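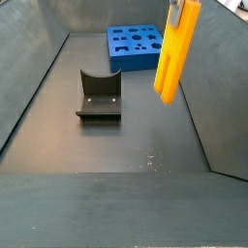 *Blue foam block with cut-outs, grey bin.*

2022-09-02

Paste and lining tests, continued from the August pages. Parveen made a fresh batch of wheat starch paste first thing, one part starch to five of water, cooked on the low ring and stirred the whole way. Sieved twice. It came out smoother than the last lot, which had lumps the size of a pinhead all through it and left small bumps under the tissue.

Thinned half of it to the consistency of single cream for the tissue repairs. The rest stays thick for the spine linings.

Started on the Jorport ledger. It has 99 leaves, and the worst of them are at the back where the damp got in. Leaf 37 has a tear running in from the fore-edge to the second column. I put a strip of the thin tissue down the back, water-torn edges, and left it between blotters under the small board. Checked after lunch: flat, slight tide line on the left which I think was there before. I should have photographed the leaf before I started.
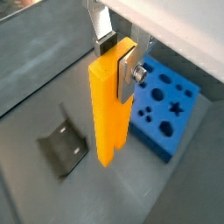 The spine is a different matter. Somebody relined it with brown parcel paper and animal glue, and the glue has gone like toffee. Tried a thick poultice of paste on a patch near the tail, covered with film. Ten minutes did nothing. Twenty minutes and the top layer lifted with the bone folder, but the old mull underneath started to move as well. Stopped there. Rizwan would rather we go over it in shorter patches and accept that it takes two days. I agree, and have marked the patches in pencil on the sketch inside the job folder.

Knife edges: the paring knife was dragging on the calf, so I took it up through the stones to 3000 and stropped it. Much better on scrap. Still catching near the tip, where there is an old nick. Usman has the coarse stone at home and will bring it in.
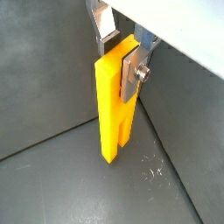
Photo: Danish Gilani

Leather for the corners. We have two pieces from Arnetach, both called "light tan" on the label and clearly not the same colour. The darker one is closer to the ledger. Pared a test corner and wetted it out. It turned in well but dried stiff at the fold, so it needs to go thinner along that line.

Paste on the leather: two coats, the first left to soak in. One coat was not enough on the test piece and it peeled at the edge.
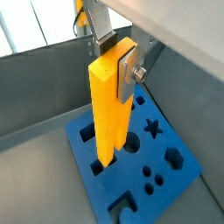 The Mumine sewing frame has a loose crossbar again. Waqas packed the thread with a bit of linen tape, which holds for now.

To do:

- next patch on the spine, fifteen minutes, then look
- throw out the old paste in the fridge door
- order blotters
- ask Parveen which bag of starch she used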